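Section 4 – Covering and marking out the table
7 min read

For the Trandden craft room handbook. Replaces the old section 4, which still talked about the vinyl cloth. Vinyl cloth is gone. Rev. Apr 14, 2023.

Do section 3 first (table level, legs locked). If the top rocks, stop and go back. Paper on a rocking table tears at the corners inside a day.

What you need

– Brown kraft paper, the heavy roll, from the Mivau shelf
– Painter's tape, one inch. Blue is what we buy, any color works
– Long straightedge
– Soft pencil
– Scissors AND a utility knife
– Damp cloth, dry cloth
– Rag for the pencil lines

Don't substitute the thin paper from the shipping desk. It wrinkles under glue and the tape pulls fibers off it.

4.1 Clean the top

1. Clear everything off. Everything, pencil cups too.
2. Scrape dried glue with a plastic scraper. No metal.
3. Wipe damp, then wipe dry.
4. Wait ten minutes. Tape on a damp top lets go overnight.

CAUTION: no solvent on the Leretti tables. The finish goes cloudy and does not come back.

4.2 Cut and lay the paper

1. Roll the paper out on the floor, not on the table.
2. Cut to size. The big table takes a piece 1,840 mm long and 963 mm wide. Measure yours anyway, they are not all the same.
3. Flip it so the curl faces down. It will want to spring up at the ends otherwise.
4. Lay it from one short end. Two people is easier. One person can do it with a couple of heavy books.
5. Smooth from the middle out with a flat hand. Small ripples are ok at this stage. Creases are not – a crease telegraphs through the tape and you'll see it every time you line something up.
6. Tack the four corners with short bits of tape. Tack only, you may have to shift it.

Note: a small margin of bare tabletop all round is fine, even good. Paper hanging over the edge gets caught on sleeves.

4.3 Mark the lines

Work out the cells before you touch the tape. Pencil is free, tape isn't.

1. Decide how many cells you need. Fewer than you think. People want lots of little ones and then nothing fits in them.
2. Mark the long edges first, a light tick where each line starts and ends.
3. Same on the short edges.
4. Join the ticks with the straightedge. Light pressure.
5. Check one cell corner to corner, both diagonals. Should match. If thye don't your ticks are off on one side, usually the side you did second.

The center line matters most. Get that one right and measure everything else from it, not from the table edge. Table edges lie, especially on the older Geum tables.

4.4 Tape

1. Start with the center line.
2. Stick down one end. Pull off a full length, hold it taut, lower it onto the pencil line. Don't stick as you go, it wanders.
3. Don't stretch it hard. Stretched tape shrinks back and puckers the paper.
4. Press the middle, then run a thumb outward to each end.
5. Do the rest of the lines in that direction.
6. Then the crossing lines, straight over the top of the first ones.
7. Trim ends with scissors. Knife only with a cutting mat slid under, NEVER straight onto the table.

Rub out any pencil still showing.
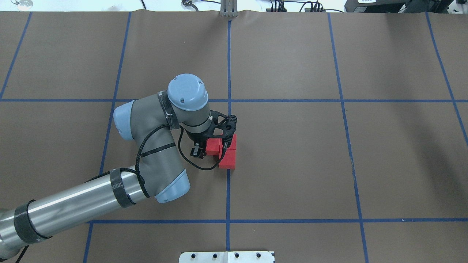
Fig. 4-1. Brown paper with the blue tape down, divided into cells.

Stand back and look at it from the short end. A bent line shows up from there much sooner than from above. If one is bent lift it slowly, low angle, and relay with fresh tape. Old tape won't hold a second time.

4.5 Using the cells

– One job per cell. Parts, offcuts, and finished pieces get their own.
– Wet glue goes in the outside cells, so you aren't reaching over it.
– Write on the tape, not on the paper. Tape can be swapped.
– Label in marker, let it dry a minute before you lean on it.
– Keep one cell for tools only. Pick which and stick with it.

Note: if the layout is for a class, draw it on a sheet of letter paper as well and pin it by the door. Saves explaining it over and over.

CAUTION: no hot glue guns or irons on the paper. Use the ceramic tile. Paper scorches fast and the tape adhesive goes to goo.

4.6 How long it lasts

Single covering is good for about 31 working days with normal use. Less with paint. Swap early if:

– a tape end lifts and won't press back
– glue has soaked through (check underneath at a corner)
– the paper has gone soft or fuzzy in the busy cells

Tape left down too long is a pain. We left one layout on over the summer and took it up in September, and most of the residue had to be rolled off by thumb. Took all afternoon.

4.7 Taking it up

1. Cells empty.
2. Free the corner tacks.
3. Leave the tape on the paper. Fold the long sides in to the center line, then roll from one end.
4. Taped paper goes in the trash, not recycling. Plain offcuts can be recycled.
5. Wipe down as in 4.1.

4.8 Quick fixes

Paper slides – corner tacks too short, or top was dusty. Redo with longer pieces.

Bubble in the middle – lift the nearest corner and smooth toward it. Don't slit the bubble.

Tape won't stick – check the roll. Old rolls dry out at the edges. Reorder is item 43 on the supply sheet.

Cells come out uneven – you measured from the edge. See 4.3.

Lamps and clamps are in section 5. Fit those after the paper is down, the clamp feet hold the edges flat for you.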